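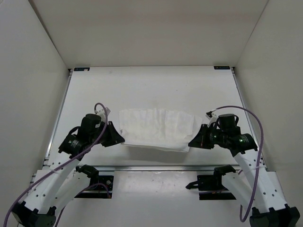
Progress report to the Swanson Fund, second half-year
Gillbridge Night Safety Project
Dec 25, 2022

This report covers the work done since June, when we received the second part of the grant.

Street patrols. Our teams walked the centre of Gillbridge and the road to the Gircombe bus station for 29 nights. They spoke with 300 people, mostly young workers coming home after late shifts. In November there was a serious assault near the station, and for two weeks after it we put a second team on that road. The police asked us to keep away from the lane itself while they did their work there, and we did so.

Witness support. We offered help to 60 persons who had seen or suffered a violent crime. The most common request was simple -- to have somebody sit with them while they wait to give a statement. Interpreters remain a problem. For two languages we have still no one in the evening, and we must use the telephone service.

Shop and bar training. The sessions in Plastport started later than we planned, as the hall was under repair. We printed 1000 cards with the emergency numbers and first aid for bleeding. Most are given out already; the rest is kept in the Gircombe office.

Spending. We are under budget for travel and a little over for printing. We ask your permission to move the travel money to interpreters.

Next period. We will finish the Plastport sessions and begin a monthly meeting with the bus company. The lighting on the station road was reported to the council again, and we are waiting for the answer.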